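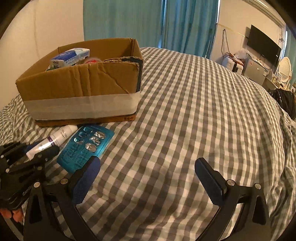
Préparer le poste « rangement dans un carton » pour une journée de démonstration

Cette page explique comment nous préparons et animons le poste de démonstration avec les pinces tenues à la main. Je l'ai écrite après la visite organisée par Gevance, le 11 juillet 2021, pour les collègues de Storkdale qui doivent refaire la même chose en octobre. Le français n'est pas ma langue maternelle, merci de me signaler les phrases qui ne sont pas claires.

Étape 1 : choisir les objets

Prenez des objets de la vie courante, de formes bien différentes. Les visiteurs comprennent mieux la difficulté quand ils connaissent l'objet. Évitez le verre et tout ce qui roule trop loin. Une plaquette de comprimés est un bon exercice, car elle est plate et il faut l'attraper par le bord.

Étape 2 : remplir le carton 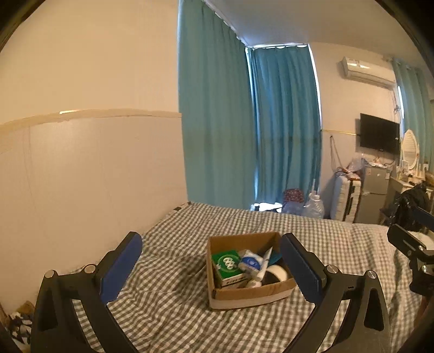 Le carton doit rester ouvert pendant toute la démonstration, et il faut le placer à une distance où le bras n'est pas tendu. Chez Gevance, nous avons travaillé sur un lit, ce qui est moins stable qu'une table mais plus proche d'une vraie maison. Posez les grands objets d'abord. La boîte verte est debout à gauche et le rouleau blanc en forme d'anneau est à droite, ce qui laisse le milieu pour les petites choses. Si un objet tombe à côté, laissez-le et continuez avec le suivant, vous le reprendrez à la fin.

Avant l'arrivée du groupe, faites 3 essais complets avec les deux mains. Sur la fiche Grisura, notez seulement la durée et les objets tombés.

Étape 3 : faire essayer les visiteurs

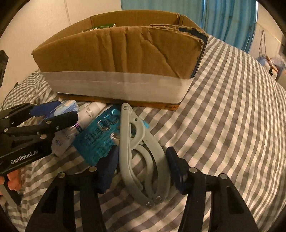

Un groupe de 7 personnes est confortable, au-delà on ne voit plus les mains. Montrez d'abord le geste lentement, puis donnez une pince au visiteur et gardez l'autre. Commencez par un objet long et ajouré. Le cintre pliant convient bien : une fois replié, il est étroit, et on peut placer un tampon bleu de chaque côté avant de serrer. Demandez au visiteur de fermer doucement, sans regarder sa propre main mais seulement les deux doigts de la pince. Les tubes et les sachets viennent après.

Comptez 22 minutes par groupe, questions comprises.

Étape 4 : ranger le poste

Essuyez les tampons avec un chiffon sec. Vérifiez les vis des articulations, puis remettez les pinces dans la mallette Sveinbjörnsson, doigts ouverts. La fiche remplie se dépose dans le classeur de l'accueil, avec le nom du groupe en haut à droite.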